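Kevix hand-teach and remote kit: three months in

I've had the Kevix teaching kit since October and I keep getting asked whether it's worth the money, so I'm going to write it all down once and then just send people the link. If you haven't run into it, it's the box of bits that lets you show a two-armed robot a job yourself. You get a pair of gloves, two wrist straps, a foot pedal, a little hub that everything plugs into, and the software. You can use it two ways: grab the arms and drag them through the motion, or stand back, put the gloves on and drive the whole thing from across the room. I paid full price for mine. They didn't send it to me and they don't know I'm writing this.

Setup first. The booklet is useless (it's mostly safety warnings in tiny print) but the video on their site is good, and if you follow it with a pause button you'll be fine. The hub found my arms on the first go. The hands took longer, a whole evening really, until I swapped out the cable that comes in the box for one I already had. I've since heard from two other owners who did the same thing, so save yourself the evening and just swap it.

Calibrating the gloves is a bit like tuning a guitar. You make a fist, open up flat, touch each finger to your thumb, and the software shows you how it thinks your hand is bent. Do it slowly! I rushed it the first week and then wondered why my index finger was always a little behind the others. The right glove holds its calibration all day. The left one drifts after lunch. I don't know what to tell you about that except that recalibrating takes no time and I've made it a habit.

Now the drag-it-by-hand mode, which is what I bought the kit for and which I now barely use. It's fine for big simple moves. Push this over there, wipe from left to right, that kind of thing. But you need both of your own hands to move one arm nicely, so anything that needs two arms at once means a second person, and then you're both leaning over the same table bumping elbows. My friend Mirsad Vlachou helped me with that for an afternoon and we got some decent recordings, but our heads and sleeves were in every one of them. Also, fingers. You can drag an arm but you can't really drag five fingers, so the hands have to be opened and closed with the pedal, and the pedal only knows open and shut.

Remote mode is where the kit earns its keep. Gloves on, straps on, press the pedal to go live, press it again to freeze. The freeze is lovely. You can scratch your nose, drink your coffee, shift your feet, then line your hands back up with the ghost hands on the screen and carry on. The delay is small enough that I stopped noticing it after a couple of sessions. There's no feeling of touch, though, and that takes getting used to. You squeeze and you have to look to find out what you're squeezing. I crushed a couple of paper cups early on and I still come down too hard on things when I'm tired.

The trick I learned from Hrvoje Berisha (he's been at this a lot longer than I have) is to slow down right before contact and speed up in between. I'd been doing everything at one careful crawl, and the recordings were long and dull and the robot learned to be long and dull too. Once I loosened up, my takes got shorter and the playback got a lot less shaky.

For practice jobs I stick with stuff from around the house. Folding washcloths was a disaster, blocks are too easy, and I've settled on packing shoes as my favorite. It's got everything: an odd shape, a box with sides to clear, and two things that have to share a space.
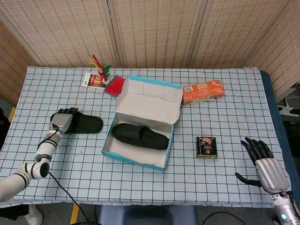 Slides are kinder than sneakers for this, by the way. No laces to trail over the edge, and the strap gives the fingers something to curl over. I leave some other odds and ends on the table too, a shuttlecock, a tin, a carton or two, so that the robot doesn't learn to expect a bare tabletop. And put a cloth down. Mine has a grid printed on it and it's great for nudging things to a new starting spot between takes, which you really must do or you'll end up with a robot that can only pack a shoe from one exact place.

The recording software is okay. Each take gets a thumbnail and a star rating, and you can trim the ends, but you can't cut a fumble out of the middle. So if you fumble, you either keep it or you start over. I used to start over every time. Now I keep the ones where I recover well, and I think the results are better for it, though I couldn't prove that to you. Exporting is slow. Searching is by date only, and I'd pay extra for a notes field. Seriously, Kevix, a notes field!

A word on comfort. The gloves are warm, and by the end of a long session mine are pretty gross inside. The liners come out and go in the wash, but you only get one pair and a spare set is $10. Buy the spare set. The straps are comfortable. My shoulders are the weak link, and after an hour of holding my arms out in front of me I'm done, so I do short sessions with a break and get more out of them.

I tried the Breteck version at a friend's workshop before I bought this one. It's a pair of joysticks, and if you only have simple grippers I'd say go for that and pocket the difference. With hands that have proper fingers, the joysticks felt like buttering toast in oven mitts.

Support has been mixed. My first email got a copy-and-paste reply, and the second got a real person who sent me new firmware the same night. The left glove still drifts, but it drifts less.

Would I buy it again? Yes, for the remote mode, and I'd go in knowing that the hand-guiding half is a bit of an extra. Four stars from me. I'll come back and update this if the left glove gets any worse, or if they ever add that notes field.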